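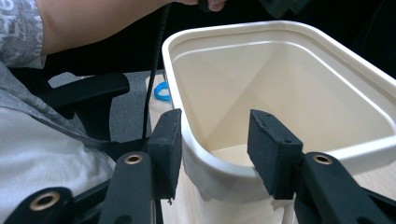
White bin on the desk at workstation 62, cable sorting.

11/04/2022
By Chi-keung Siu, Workplace Support

Ticket 137: Sorting of loose cables, second-floor office
Status: Open, awaiting parts
Requested by: Musa Aliyu

Issue reported
The requester states that cables returned during the Mandier desk move were placed in shared storage without labels. Staff setting up workstations have been unable to find a working cable of the correct type, and two meetings in the Cozma room started late as a result. The requester asked that the cables be sorted and that one storage point be agreed for the floor.

Log entry 1
A large white plastic bin with a rolled rim was assigned to the task and placed on the light wooden tabletop at workstation 62. The height allows a person to work from an office chair. Staff are asked not to move the bin to the carpet, where it blocks the passage of chairs.

Log entry 2
The first pass produced 87 cables. Each was checked by hand for damage at both ends and along its length. Thin black cables were the most difficult to tell apart, and several with a coiled or ribbed jacket had to be compared against the Wovatura equipment list before they could be named.

Log entry 3
Labels from the Zamine printer did not hold on the thinner cables and came away within a day. Wrap-around tags have been ordered in their place. Until they arrive, sorted cables are to be tied singly and kept out of the bin.

Log entry 4
The requester asked whether power leads could share the same container. This was declined — power leads remain in the locked cabinet and are issued on signature.

Action required
1. Staff holding spare cables should bring them to workstation 62 during office hours.
2. Small parts such as clips and end caps should be handed over separately and not dropped into the bin.
3. Damaged cables should be marked with tape and reported under this ticket number.

Next review
The ticket will be reviewed in May, once the tags have been received. Questions may be sent to Workplace Support, quoting ticket 137.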